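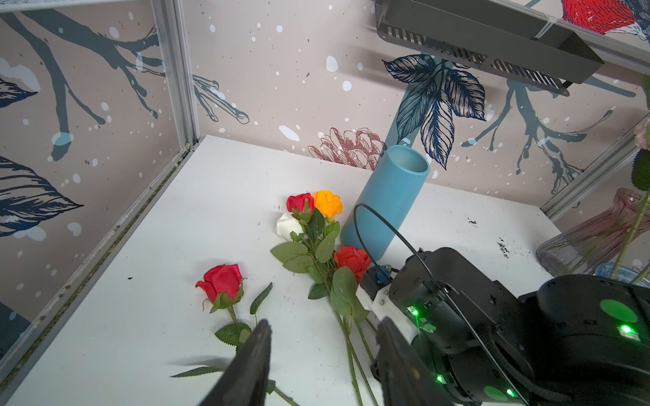

Artificial roses and a light-blue vase on the white arranging table, with the winter wallpaper behind.

PINDANCE OPENS ITS FLOWER TABLE FOR THE DARKER MONTHS

Artificial flower arranging sessions return to Runeck, with a new vase library and a longer evening

Pindance, the home crafts workshop in Runeck, is delighted to announce that its Flower Table will be open again from November until the end of April, with morning and evening sessions for anybody who would like to learn how to put together a good-looking vase of artificial flowers, whether for a hallway, a bedside, a shop window or a mantelpiece that has been looking a bit sorry for itself.

The Flower Table began last winter as a small thing, really just a way of keeping the workshop busy once the garden courses had finished, and it grew rather faster than anyone at Pindance had planned for. By the time it closed in spring, 514 people had taken a place at it, and a good many of them had come back a second or third time with a sister, a neighbour or a carrier bag of old silk flowers from the loft. The new season has been put together with all of their suggestions in mind (there were plenty, and some of them ran to several pages).

Sessions are led once again by Lleucu Ellis, who spent many years arranging fresh flowers for hotels and weddings before she turned to artificial ones. She will be joined this year by Jelle Hermans, who looks after the stems, the vases and the tools, and who will be taking the evening groups through their first bouquets.

"People come in a little shy about artificial flowers, as though they ought to be apologising for them," says Lleucu Ellis. "I always say, lay your stems down flat first and have a proper look. Put a red next to an orange, slide a white one in lower down, leave one rose off to the side until you know where it wants to go. You can do most of your thinking on the table, before the vase comes into it at all. And then bend the stems! They have wire in them, most of ours, and so many people go home with a lovely bunch that's standing to attention like a row of soldiers."

Each session lasts two hours and begins with tea. Guests choose their flowers from the workshop's own stock, which now runs to 1048 stems, with roses in the greatest number and smaller quantities of most other things. Everyone is shown how to open out a bloom that has been squashed in storage, how to fan the leaves so that they hide the join, and how to judge the height of a bunch against the height of its vase. The second hour is left free for arranging, with help close by for those who want it and peace and quiet for those who would sooner get on.

The winter wallpaper stays, by popular request. It was put up for the first season, with its birds and pinecones and dark leaves, and so many guests asked where it could be bought that the workshop now keeps a note of the details by the till. Lleucu Ellis is fond of it for practical reasons too. A pale background with a bit of pattern shows you quite quickly whether your arrangement can hold its own in a real room, she finds, in a way that a plain wall never does.

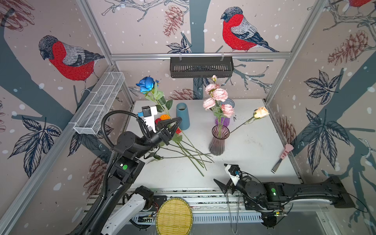 New this year is the vase library, which lets guests borrow a vase for the length of the season and bring it back at the end of April. Pindance had noticed that people were making arrangements to suit the one vase they happened to own, and then wondering why the flowers looked wrong in it. The library takes in tall straight cylinders, ribbed glass with a flared mouth, little coloured vases for a few short stems, and a shelf of odds and ends that have been given to the workshop over the past year. Borrowing is free to anyone who has been to a session, and there is no limit on swapping one vase for another – Jelle Hermans expects to be wrapping a great deal of glass in newspaper before the winter is out.

"A pink bunch in mauve glass is a completely different thing from the same bunch in teal," says Jelle Hermans. "You can explain that to somebody for ten minutes, or you can hand them both vases and go and put the kettle on. I know which I prefer. Tall vases are the ones people are most nervous of, so I'd love to see those go out of the door first."

The evening sessions have also been made half an hour longer, finishing at nine, after several guests who come straight from work said that they were only just getting into their stride when it was time to clear the table. Mornings begin at ten as before. There are eight places at each session, and children aged ten and over are welcome with a grown-up.

Two local businesses are supporting the season. Schouten, the haberdashery on the market square, is providing ribbon and florist's tape for every session. Bamon, the second-hand homeware shop run by Telmo Sepúlveda, has passed on a first batch of 148 vases, jugs and bottles for the library and has promised to keep an eye out for more.

"We get far more vases than we can ever sell, and they're nice things, it's a shame to have them sitting in boxes," says Telmo Sepúlveda. "If somebody falls in love with one over the winter and can't bear to give it back, they can come and have a word with me."

The season will close with an open afternoon in April, when guests are invited to bring back their favourite arrangement and put it on show in the workshop window. Tea and cake will be served from two o'clock, and the afternoon is free to all, including those who have never so much as looked at an artificial rose.

Booking

Places can be booked at the Pindance workshop in Runeck or by telephone during opening hours. The price of a session includes tea, the use of all tools and up to twelve stems to take home. Guests are very welcome to bring their own flowers and vases.

Notes for editors

Interviews with Lleucu Ellis and Jelle Hermans can be arranged through Floor Dekker at Pindance. Reporters who would like to sit in on a session should let her know which evening or morning suits them, so that a place can be kept at the table.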